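Folding policy works on my cloth and no other cloth. More examples, or different examples?

Posted in Clorkano Help > Two-arm setups > Collecting examples

Kwadwo Tsikata
I've been teaching a pair of small arms to fold a cloth in half twice and leave it near the middle of the table. I drive them by hand, record the lot, and feed it to the learner overnight. I now have 800 recordings, all made by me, mostly after ten in the evening, and the result is superb provided that you use the same cloth, in the same place, with the lamp on.

Move the cloth a hand's width to the left and the arms fold the air where it used to be. They do this very neatly. Swap it for a tea towel and the right arm picks up one corner and then seems to think about its life.

So before I lose August to this: do I need another few hundred of the same, or should I start again with more variety? And what do people do with the clumsy ones, where you drop a corner and have to go back for it? I've been deleting those. I record in Prarnotier, if that matters, and both arms are on one rail, so they can't drift apart.

Darko
more data always helps. had the same thing with a drawer task, kept recording and it came good in the end. also check your cables

Adjoa Korletey
I'd stop recording for a day and watch what you've got. Pick 50 at random and play them at double speed. I did this with mine and found I had made the same film 50 times. The cloth started square to the table edge in nearly all of them, my left gripper came in from the same side every time, and I paused before each grasp, presumably to admire it. The arms had learned the pause beautifully.

With that many recordings you aren't short of examples, you're short of reasons for the arms to look at the cloth. If it is always in one spot, remembering the spot is the easier lesson, and the learner will take the easier lesson like any sensible pupil.

What I'd change, in order:

Start position first. Turn the cloth, shift it, let one corner be rumpled. I drop mine from a bit of a height and accept whatever lands, within reason. If you place it carefully you will place it the same way, however random you feel.

Then the cloth. Two or three of different size and stiffness will teach you more than a new colour will, though do change the colour as well. Dark cloth is a nuisance in its own right. The folds vanish into each other and you find yourself steering by memory, which the camera doesn't have.

Then the light. Record some in the morning. I realise this means being awake.

Keep the clumsy ones, up to a point. If you drop a corner, go back and get it and finish the fold, that is exactly what you want the arms to know when they drop a corner themselves. Throw out the ones where you gave up, or where the grippers locked horns and you had to reach in. I label mine "clean", "recovered" and "bin", and the last session came out at 53 clean and rather more recovered than I'd admit to in person.

I wouldn't throw away your old set. Train on a thinned-out slice of it mixed with the new ones, and hold back a few starts you never train on, so you have something honest to test against. Otherwise you'll be back on the tea towel at midnight, encouraging it.

One small thing about the handover, where one gripper has the cloth and the other comes in for the edge: slow down there, but don't stop. Mirley's old guide says to stop dead and line up, and every policy I trained that way froze at precisely that point. Steady and a bit ugly did better for me. I'm still on the folded pad with mine and haven't dared try the denim.
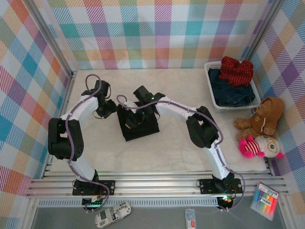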